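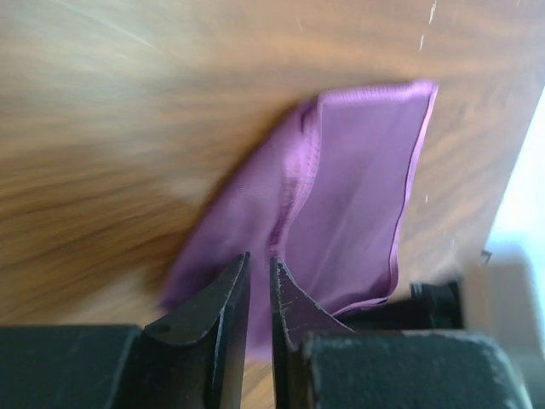 Foro Soteo > Pinzas y efectores > Averías

Tema: La pinza no suelta la tela y el brazo sigue como si nada

obaidul_w
Buenas. Llevo dos dias con esto y ya no sé dónde mirar. Tarea de doblar servilletas sobre mesa de madera, pinza de dos dedos, cámara en la muñeca. Dobla el primer lado bien, abre, y al retirarse se lleva la tela. El programa da la pinza por abierta y sigue con el siguiente punto. Ayer arrastró la servilleta hasta el borde y el dedo derecho rascó la mesa. Paré con la seta.
En el log: error 57 una sola vez, después nada. Alguien??

tornillo_flojo
Qué controladora? Firmware? Sin eso es adivinar.

obaidul_w
Perdón. Controladora Lundeo, firmware 671. Dedos negros los de serie, sin goma.

mmurin
El 57 en la mía es timeout de apertura. O sea, mandas abrir, no llega a la posición en el tiempo dado y la controladora lo avisa UNA vez. Si tu programa no lee el aviso sigue tan tranquilo. Mira si esperas la posición real o solo el ok del comando.

obaidul_w
Solo el ok... el ejemplo venía así

mmurin
Pues ahí lo tienes.

gudel_fan
No lo veo tan claro. Con tela me ha pasado abriendo del todo. El dobladillo se engancha en la punta del dedo o en el agujerito de la base y se viene detrás. Pasa la uña por el canto a ver si hay rebaba.

tornillo_flojo
+1 a la rebaba. Y mira la velocidad de retirada. Si la cámara te saca la veta de la madera hecha rayas estás yendo muy rápido para tela, y encima la visión no te sirve para comprobar si soltó.

mmurin
Que la rebaba puede ser, vale, pero el 57 no sale por una rebaba. Sale porque el dedo no llegó. Son 2 problemas distintos y el grave es el otro: un brazo que se mueve creyendo que ha soltado. Hoy es una servilleta.

gudel_fan
Tampoco dramatices, es una tela

mmurin
No dramatizo. En agosto a un compañero se le quedó una pieza a medio soltar, mismo fallo, salió disparada y le dio en las gafas. Llevaba gafas. Obaidul, no metas la mano a quitar la servilleta con el brazo habilitado, por favor.

obaidul_w
Ejem. Lo hice ayer, después de rearmar. No lo repito.

Pruebas de esta tarde:
- canto del dedo izquierdo liso, el derecho con arañazos y una rebaba pequeñita en la punta. Lijada.
- abrir en vacío, bien siempre
- abrir con la tela doblada dentro, se queda corto a ratos y vuelve el 57
- retirada a la mitad de velocidad, ya no arrastra, pero el 57 sigue

tornillo_flojo
Mira el husillo. Pelusa. Las telas sueltan pelusa y se mete en la guia, me pasó con paños de Miah y abría a tirones.

gudel_fan
Pero si en vacío abre bien no sería el husillo no?

tornillo_flojo
Sin carga pasa por donde con carga se clava. Desmontar son diez minutos, que lo mire.

mmurin
Que lo mire, sí. Pero antes el programa: abrir, leer posición, si no llega parar y pedir rearme. Nada de reintentar en bucle, que quemas el motor. Si quieres te paso el mio por privado.

obaidul_w
Pásamelo porfa. Mañana desmonto y limpio la guía. De momento queda deshabilitado y con cartel.

mmurin
Enviado. Cambia el umbral, el mío está puesto para otros dedos. Marek

gudel_fan
Yo sigo apostando por la rebaba. Ya contarás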